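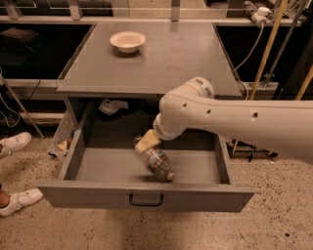 How often do the gripper fingers need replacing?

Every 1000 cycles if you go by the sheet Arif Oei taped inside our tool cabinet, and a good deal sooner if you go by the state of the pads. I go by the pads. The sheet was written for cardboard boxes, and we spend most of our time on plastic.

I look after one arm at Flivstead. It has one job at the moment, the drawer routine: open the drawer, pick up the item, put it where the script says, close the drawer. Nusrat Lodhi writes the scripts. I do the hardware, and most of the hardware work is cleaning and tightening things.

My morning check, in the order I do it:

- Power off at the controller, then move the wrist by hand through its range. I'm feeling for grit or a click.
- Wipe the finger pads with a damp cloth, then a dry one. No solvent. Solvent made our first set go hard and shiny, and after that they slid off everything.
- Check the finger screws with the small torque driver. They loosen in pairs, and I have no idea why.
- Follow the arm cable from the base to the wrist and look for rubbing.
- Pull the drawer out and push it back by hand a few times.

The last one got added in March. We had a week of failed opens, and Nusrat and I both assumed the arm had drifted. I recalibrated it twice. Samuele Farina finally came over, pulled the drawer out with one finger and told us the left runner was dragging. It was packed with dust and a bit of label. Ten minutes with a brush and some dry lubricant and the arm was fine, because it had been fine the whole time.

Calibration itself is not hard, just slow. I use a printed target on the tabletop, run the arm to 48 positions and let the software work out the offset. If the result comes back worse than last time, I check that the table hasn't been bumped before I touch anything else. The table has been bumped more often than the arm has been wrong. Gualtiero D'Amico put tape marks on the floor where the feet go – they peel up when the floor gets mopped, so there is a roll of tape in my pocket most days.

Grip force is the other setting that gets asked about. We run Omisell fingers on our arm, and the force setting is a number from zero to 1000 with no unit that I've ever found in the manual. For bottles I had it at 500, and the empty ones folded in the middle. I brought it down a little at a time and have been at 63 percent of that for a while now. Full bottles need more, so they get their own entry in the script. Tullio Bassi would like one number for everything. I would too.

A few things I keep within reach: spare pads, the torque driver, a soft brush, lint-free cloths, a marker for putting a line across each screw head so I can see whether it has turned. The marker is the cheapest thing on the list and has saved me the most time.

One mistake to pass on. When you change the fingers, change both, even if only one looks worn. I put a new finger opposite an old one last year and every pick landed slightly to one side. Small items turned in the grip as they were lifted, and I lost most of an afternoon to looking at the wrist joint.

After a finger change I also redo the tool offset, then run the drawer open and closed at slow speed with a hand on the stop button. If that goes well I put an item in and run it at slow speed again. Then normal speed.

Next job is the wrist cable. The outer sleeve has started to go white where it bends, and I have a replacement on order from Ferri. I'll write up the swap once it's done, including how the old clips come off, which the manual skips.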